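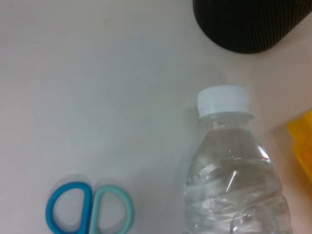

Figure 4. Wrist camera view over the bench before a reach, with the bottle, scissors handles and two distractors in place.

4.2 Bench Trials with Household Objects

The arm, which we call Manach, lives on a table in a shared workshop and was built on evenings when the table was free. Its camera sits close to the gripper and looks down at whatever is about to be disturbed. Figure 4 is typical of what the controller receives. The fingers do not appear in it, so the policy has to take their existence on faith, and we correct for the offset between lens and grasp point in software (Section 3.3).

We picked objects by the rigorous method of seeing what was within reach. The clear bottle, full of water and without a label, became the main target. It is the hardest thing on the table to segment and the least welcome when dropped near a power supply. Its walls let the tabletop show through, its ribs bend whatever is behind them, and the brightest pixels on it belong to the lamp. The white cap is the one part with honest edges. Our first detector, Rivetitz, learned this quickly and became a very good detector of caps. It would place a confident box on the cap and treat the rest of the bottle as a rumor.

Lizelle Masilela relabeled the training set so that each bottle mask ran down to the lowest visible rib. This took most of September and improved nobody's mood, but the revised detector, Mthembu, stopped aiming for the top of the bottle and began closing on the shoulder, where the gripper has something to hold.

The scissors posed the opposite problem. The two blue loops are vivid and easy to find on a pale surface, and in views like Figure 4 the blades lie outside the image. The detector is therefore certain about half of an object. Early versions of the planner took the center of the visible part as the center of the scissors and tried to pinch the open space inside a loop, a maneuver it performed with great precision. We now mark any mask that touches the image border as incomplete and make the arm back up for a second look before it commits. The same rule covers partly seen distractors, such as the black ribbed object and the strip of yellow at the right of the figure.

We ran 297 reaches with the border rule switched on and the same number with it off, using the same starting poses in both conditions. The table was left as we found it, smudges included. We had meant to clean it, but an early test on a freshly wiped surface gave results that were flattering and that no later session could match, so the smudges were promoted to part of the protocol. The full image set, after removing duplicates and one long sequence of the ceiling, holds 1238 images.

With the rule on, grasps aimed at empty space inside the scissors handles became rare. The cost was time, as the arm now backs away from nearly everything at least once, with the air of someone who has left the stove on. Bottle grasps changed little, which we expected: the trouble there is transparency, and a second look at a transparent thing is mostly a second look at the table. Moving the lamp helped more than any change to the code. We report this with some regret, having written a lot of code.

Two limits should be noted. All trials used one pale tabletop, and we make no claims about wood, cloth or the workshop floor, although Manach has gathered informal data on the last. The camera also focuses best at the height of the bottle cap, so objects lying flat are slightly soft. Sharpening the images in the Itska preprocessing step made the handles look crisper to us and made no measurable difference to the detector.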